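Rubber tiles or wood chips under a swing set?

Posted in Yard & Play by Gulberg, December 15, 2019

Looking for help from anyone who has done this. We bought a used swing set with a slide, platform is 4 feet off the ground. Right now it sits on plain grass and the grass is already gone under the swings, just packed dirt. Kids are 3 and 6. Want something softer down before spring.

Wood chips are cheap but I keep hearing they turn to mush and you top them up forever. Rubber tiles look nice, but the quote I got was $248 for a small section and that wouldn't even cover the slide end. Anybody have both? Also does it need a border, and do I have to dig teh grass out first? Slight slope toward the fence if that matters.

3 replies

Nkuna
Wood chips. Had them 7 years under ours. Dig out the grass, yes. Put down landscape fabric, then chips on top, and go deep, deeper than you think. A thin layer does nothing, it all gets kicked out from under the swings in a week. We rake it back every weekend. Takes no time.

Ask for the playground kind, not the dyed mulch from the garden aisle. Ours was full of splinters the first year and I was pulling them out of knees all of July. Border for sure. We used landscape timbers, corners sanded down. With a slope you want the low side higher or it all walks off toward your fence.

Jirow
just put it on the grass its fine. we all grew up on dirt

Sosden
Please don't go by the reply above. Packed dirt is hard as a driveway when it's dry, and frozen in winter is worse.

We have tiles at the slide end and chips everywhere else. Did it in two goes because of money. Tiles need a flat base. If you lay them on soil they lift at the edges and then you've got a trip hazard. I paid $83 for gravel and sand for the base and that was the cheap part of the job, the leveling took me two full days. Check the drop height the tiles are rated for, its usually on the spec sheet. Thin ones are made for patios, not for falls. If the seller can't tell you the rating, skip it.

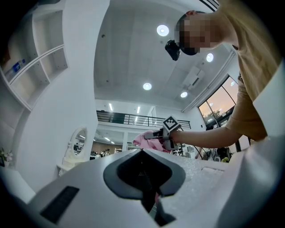
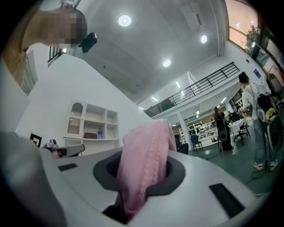 Other stuff. Leave clear space all the way around the set, and more in front of and behind the swings then you'd guess. Ours was too close to the shed and we had to move the whole thing. Used set, so go over every bolt before you spend a dime on the ground. Cap the ends that stick out. Look hard at the S hooks on the swing chains, if there's a gap you can get a dime into, close it up or replace them. Slide faces north if you can manage it, a plastic one gets hot too.

For your slope I'd go chips this year with a good border, and save for tiles later. Rake before the kids go out, cats love the stuff. And pull the fabric tight at the edges or it pokes up and somebody catches a toe on it. Ours did by the ladder, had to cut it back and staple it again.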